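Irutach opens planning service for first-time buyers of robot arms

Irutach has opened a planning service for small packing businesses which are preparing to buy their first robot arms. The service is called Stundusard. It gives the buyer a written budget before any order is signed, with the grippers, the installation and the staff training on separate lines.

Bottled drinks are the first group of products covered. A customer sends in its own goods, and the trial is carried out with these goods on a plain table.

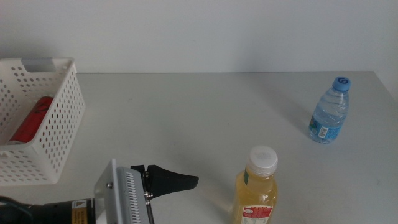
What does a planning trial cost? The fee is $758 for each product group, and it is taken off the price if the customer orders within 50 days.

Many buyers compare only the price of the arm. In our experience the fingers, the spare pads and the hours for programming are forgotten until the second invoice - and by then the budget for the year is already closed. Stundusard asks for these amounts at the beginning. It also asks how many shapes and sizes must be handled, as a small water bottle and a larger juice bottle may need different settings. 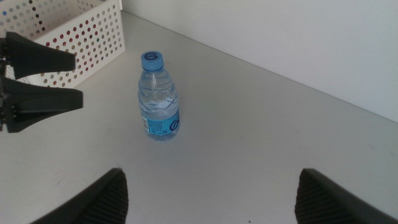 Aksoy, which took part in the planning stage, remarked that the quote was longer than expected and that it would have preferred a leasing price beside the purchase price. Leasing prices will be added to all Stundusard budgets from October.

The written budget covers 2 years of operation. It includes service visits, replacement parts and a reserve for changes in packaging, for example a new cap or a narrower bottle. 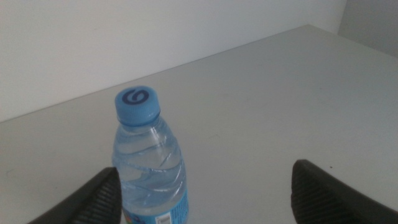 Tarık Tatlı
Equipment Planning Manager, Irutach

Trials are booked through the Irutach office in Eslow, which can receive up to 200 sample items per customer. Samples should be sent in their normal retail packaging, with the labels on. Glass is not accepted at present. Customers who already own an arm can also request a budget for grippers only, and the same fee applies.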